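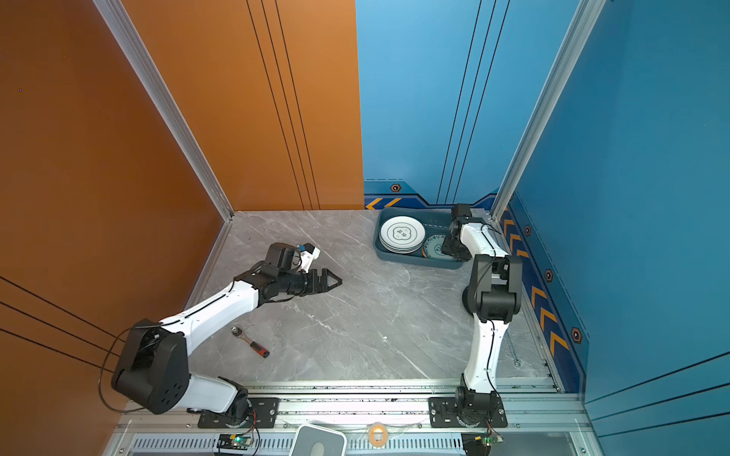 Catégorie : Robotique > Pinces et préhension > Pannes

Binta Okeke
Bonjour, mon bras droit (contrôleur Rekura) se met en défaut de couple dès qu'il saisit une assiette debout dans le bac. Le gauche, même programme, ne dit rien. Seuil à 80 %. Une idée ?

Ashwin Annamalai
Recalibre.

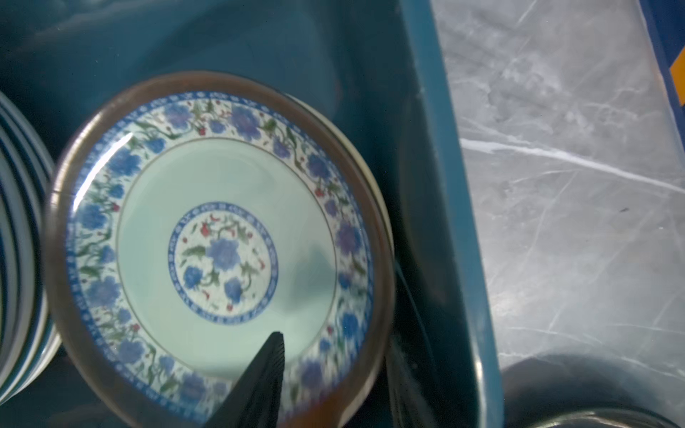

Modupe Osagie
Le seuil n'est sans doute pas en cause. Chez nous, même défaut quand la trajectoire finissait trop bas. Ton doigt appuie sur le bas de l'assiette fleurie, et il y en a une autre juste derrière : ça ne cède pas, le couple monte. Remonte le point de prise de 8 mm et coupe le bras avant de mettre la main dans le bac.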